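Setup and Maintenance of a Hand-Held Two-Finger Gripper Pair
Project report, Flenard workshop course
Hartmut Rathjen
Supervisor: Elínborg Blöndal
Submitted 08/06/2018

1. Scope

The report covers the assembly, adjustment and upkeep of the Fandon pair, two hand-held grippers used for manual demonstration recording in the Kostasis project. The units were inherited from the previous student group in working order but without a service record. Recording software and data handling are outside the scope. Where a value is given without a tolerance, it is a set value and not a measured one.

2. Description of the unit

Each unit has two black plastic fingers on a linkage, closed by a trigger in the handle and opened by a return spring. A wide-angle camera sits on the body and looks forward past the fingers. The pads on the inner faces of the fingers are dark blue rubber with ridges, pressed into a pocket and held with contact adhesive. An indicator light on the body shows green when the electronics are powered and the self-check has passed.

The maximum opening between pads is 100 mm. The trigger travel is short for that opening, so small errors in the linkage show up as large errors at the pads. Most of the maintenance effort went into this one property.

3. Faults found at handover

Both units closed fully under no load. Under load the following was recorded:

Unit A: left pad touches first, right pad follows. Play in the left finger joint. Pad adhesive lifting at the lower corner.
Unit B: even closure, but the return spring does not open the fingers to the stop. Indicator goes out when the cable is bent near the strain relief.

The play in unit A was traced to the joint screws. They had been tightened by hand to whatever felt right, and one of them turned freely with a fingertip. The threads run directly in plastic. Repeated tightening had started to cut the upper turns, which were cleaned out with a tap before new screws of the next length were fitted.

The fault in unit B was a broken conductor inside an intact jacket. The cable was shortened past the break, resoldered and given a longer strain relief. The weak return came from a spring hooked into the wrong one of two holes. Moving it took less time than finding it.

4. Adjustment procedure

The procedure below replaces the one-page note that came with the units.

4.1 Disconnect the cable. Remove the trigger cover.
4.2 Check every joint for side play with the fingers half open. Note the side and the joint before touching any screw.
4.3 Set the joint screws to 35 cNm with the small torque driver. Do not use the large one, which does not read reliably at this end of its scale.
4.4 Work the trigger slowly through the full travel. The fingers must open to the stop on their own. If they stay short, back off the last screw tightened by an eighth of a turn and repeat.
4.5 Place the gauge block between the pads and close. Both pads should meet the block together. Correct with the eccentric on the left link only.
4.6 Refit the cover, connect, wait for the green light, and record the open and closed position values in the log.

Step 4.5 caused the most discussion. Elínborg Blöndal asked why the right link is left alone, as it has an eccentric too. With both in use there are many combinations that give even contact, and most of them shift the contact point away from the camera axis. Fixing the right link at its center mark leaves a single solution. The mark on unit B was worn off and had to be scribed again from unit A.

5. Function check under working conditions

A gripper that passes on the bench can still fail in use, mainly through sideways loading when an object is picked up at an angle. The bench gauge is rigid and smooth and does not show this. Each adjustment was therefore followed by a handling session in a furnished room with soft and irregular objects, including cloth pouches and plush toys. The operator holds the unit freely and no fixture is used.

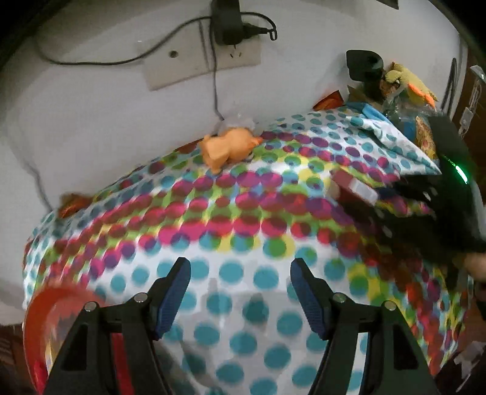
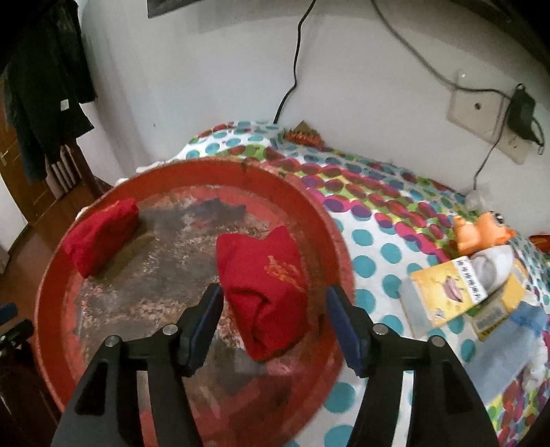 Gripper fingers and pads at the bed station.

Three things are checked in the session: contact symmetry, pad slip and full return after release. Contact symmetry is judged from the camera recording, stepping through the moment of closure. Pad slip is judged by the operator during the lift and entered as yes or no. We tried a graded scale first, but two operators using it on the same lift gave different grades often enough that it was dropped.

Soft objects hide an uneven closure. A stuffed pouch moves over toward the late finger and the grip looks centered at the end - the error is only visible in the frames before that. For this reason the handling check does not replace step 4.5 and should be done after it.

6. Service interval

The trigger count is logged automatically. Unit A was run after the first adjustment without any further attention, to find out how long the setting would last. Side play was felt again at a count of 1729. Unit B was stopped at a count of 2000 with no play, although its left pad had begun to lift.

The difference is put down to the recut threads in unit A. A drop of low-strength threadlocker was considered, but the Eichhorn data sheet for the product on our shelf advises against use on this plastic, and no other product was available in August. Until threaded inserts can be fitted, unit A is to be checked for play at the start of each day of use. Unit B is to be checked when the counter reaches its next service mark.

7. Pads

Pads are replaced as pairs. The old adhesive must come off completely, including from the corners of the pocket, or the new pad sits proud and spoils the contact setting. A plastic scraper is sufficient. Solvent was tested on a scrap finger and left the surface dull and slightly soft, so it is not used. Clamp overnight with the gauge block between the pads.

The ridges pick up lint from fabric. A dry brush removes it. Slip entries became less frequent once brushing was added to the end of each session, but the pads on unit A were replaced in the same period, and the two effects cannot be separated from our log.

8. Open points

- Threaded inserts for unit A, both fingers. Drawing is done, parts not ordered.
- Strain relief on unit A is still the original short type.
- The camera mount was not opened. Its screws are tight, but there is no record of their torque.
- Spare springs are in the drawer marked Fandon, together with the scribed center gauge.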